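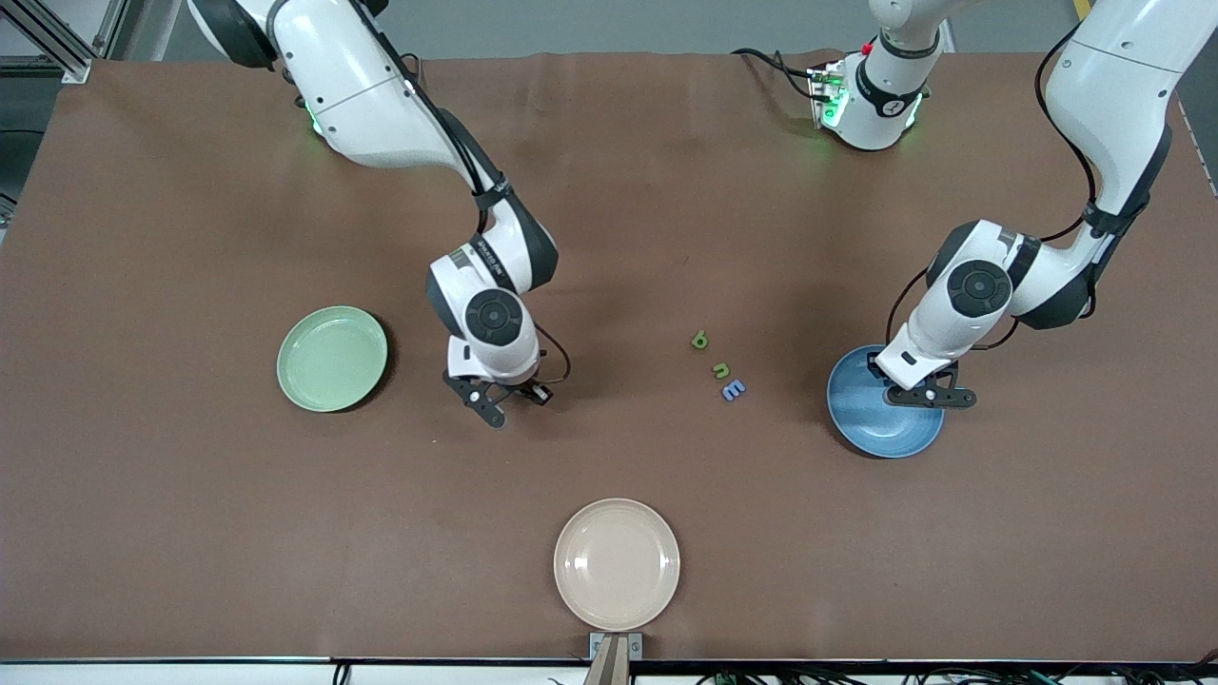
**How low should I let my tyre pressures go on soft sand?**

Start at 18 psi on an ordinary mid-size 4x4 with all-terrain tyres, and only drop to 15 if the car is still labouring. Below that you're at real risk of pushing a tyre off its rim, so keep it for when you're properly stuck.

That's the short version, and if you're reading this on your phone beside a dune, off you go! For everyone else, this page covers the whole job from start to finish: letting air out, driving on the lower pressures, and pumping back up before you return to tarmac. It's the best free upgrade you can give any off-roader, and I still get a daft amount of pleasure from feeling a car that was digging itself a grave suddenly float along on top.

## What you'll need

- A decent pressure gauge that reads clearly at the low end
- A deflator, or just a valve key if you've got patience
- A 12-volt compressor that can cope with your tyre size
- A notebook or a bit of masking tape on the sun visor
- Gloves (valves and brake discs get hot)

My compressor is a Tallden and it clips straight on to the battery. Don't bother with anything that runs off the cigarette lighter socket if your tyres are bigger than a family hatchback's. You'll blow the fuse, then blow the spare fuse, and then you'll be asking somebody nicely for theirs.

I use a Clalix gauge with a bleed button, and I check it against the one in the garage every October when I go through all the kit.

## Before you leave home

Look up your normal road pressures and write them down. They're on a sticker in the driver's door opening on most cars, or inside the fuel flap. Mine are 34 psi in front and 35 at the back with camping gear in. If you've fitted different tyres from the ones the car came with, the sticker may no longer be right, so ask whoever fitted them.

Do a trial run on the drive too. Let one tyre down to 18, time it, then pump it back up and time that as well. With the compressor I had before this one, a single tyre took so long that I made a sandwich, ate it and came back to find it still going.

## Letting the air out

1. Park on firm, level ground before the soft stuff begins. Handbrake on, in gear or in Park.
2. Take off the valve caps and put them all in the same pocket. The same pocket every time!
3. Screw the deflator on to the first valve. Let air out in short goes and check between each one.
4. Stop 1 psi above where you want to be, then creep down.
5. Do the other tyre on that axle next, so you've always got a matching pair.
6. Caps back on. Sand in a valve is a slow leak waiting for the drive home.

If you're using a valve key and taking the core right out, keep your thumb over the opening as it comes free. It's very keen to leave. I carry spare cores for exactly this and have been glad of them twice.

## Which pressure for what

| Ground | Where I start |
|---|---|
| Gravel track, washboard | 28 psi |
| Rocky lanes, slow going | 24 psi |
| Mud with a firm bottom | 22 psi |
| Firm damp sand | 20 psi |
| Soft dry sand | 18 psi |
| Stuck in soft dry sand | 15 psi, then careful driving |

These suit my car, a five-door diesel that weighs a bit over two tonnes when it's packed. A small light 4x4 can start lower. A heavy pick-up with a full bed should start higher, particularly at the back. Low-profile tyres have very little sidewall to play with, so be cautious with those and stay off rocks if you can.

What you're after is a longer footprint. The tyre does spread sideways a little, but most of the gain comes from the contact patch growing front to back, a bit like a tank track. Crouch down and look at it from the side after you've let some air out and you'll see what I mean.

Mulugeta Gebretsadik, who taught me to drive dunes, likes to judge it by the bulge and treats my gauge as a bit of a toy. He's been doing it for thirty years. Use the gauge.

## Driving on low pressures

Slow down. The tyres flex far more than usual, and flexing makes heat, and heat is what kills them. I keep under 30 mph on tracks at 24 psi, and well under that at 18.

Steer gently. A sharp turn at speed is how a tyre comes off the rim, and so is dropping sideways off a ledge. On sand, make wide lazy turns and let the car roll to a halt whenever you can — braking hard piles up a little wall in front of each wheel, and then you have to climb it to set off again.

Try to stop pointing downhill. If the car starts to bog, come off the throttle straight away. Spinning the wheels feels as though you're doing something useful, but you're only digging. Reverse out along your own tracks, drop another 2 psi, and have another go with a bit more momentum.

The first time I got this right was on the long beach run at Akum, following Kiros Sisay in his ancient short-wheelbase thing. I'd been stuck three times that morning at 26 psi (I thought that was low!) and he walked over, let all four down, and I drove out as if someone had laid a road. 300 metres of soft stuff and the engine barely noticed.

## Pumping back up

Do this as soon as you reach firm ground, before any proper road. The car will feel vague and wallowy at road speeds on soft tyres, and braking suffers badly.

1. Keep the engine running so the compressor doesn't flatten the battery. Stay out in the open air.
2. Connect the power first, then the hose.
3. Fill to your written-down road pressure, pausing to let the compressor cool if its instructions say so.
4. Walk round and look at each sidewall, inner side too, for cuts and bulges.
5. Check the bead for trapped sand or grit. A soft brush shifts most of it.

Warm tyres read higher than cold ones, so check again the next morning before a long motorway trip and adjust then. Don't let air out of a warm tyre to match the cold figure on the sticker.

If your car has a pressure warning light, it will have been on all day. Most go out after a few miles at the right pressures, but some need resetting through the menu. On the Belay hire cars I've driven, you hold the button under the steering column until it flashes.

*Last checked 6th June, table updated for the new tyres.*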